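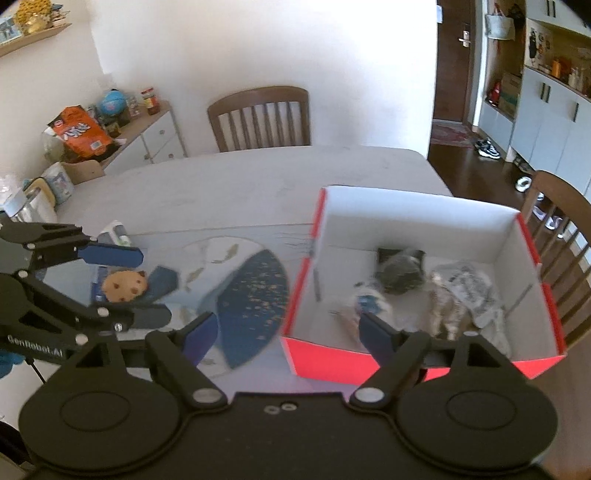
Clearing the dining table before tea

I love a dining table that gets used for everything, and ours does: post, crafts, snacks, half-finished jobs. The trouble comes at teatime, when all of it has to go somewhere. My answer is an open box, and I'd recommend it to anybody!

Put the box right on the table, not on a chair or the floor. You'll fill it twice as fast if you aren't bending down. Go round once and drop in everything that doesn't belong to the meal. Don't sort as you go. Sorting comes later, with a cup of tea.

Small bits first

Little packets and odds and ends hide behind bigger things, so pick those up before you start wiping. I keep a lidded tub in the corner of the box for them (an old Plollier one, 9 cm deep, lovely snug lid).

Placemats and covers

A round placemat with a leaf pattern is a joy to look at, and it can stay out all day if you look after it. Lift it and wipe underneath, as crumbs creep in and scratch. If yours has metallic flecks or a printed gold design, use a soft damp cloth and no scouring pads, ever.

See-through table covers are brilliant for pale tables. Wipe from the middle out to the edges, then dry with a tea towel or you'll get smears. If the cover has come rolled up and won't lie flat, leave it overnight with a few heavy books along the edge. Mine took 2 nights in February, when the room was chilly.

Emptying the box

Do it the same evening. Pavithra Acharya wrote in to say she sets a timer for 9 minutes and whatever is still in the box goes on the stairs for its owner to collect. I've tried it and it works a treat!

Next: getting candle wax off a table runner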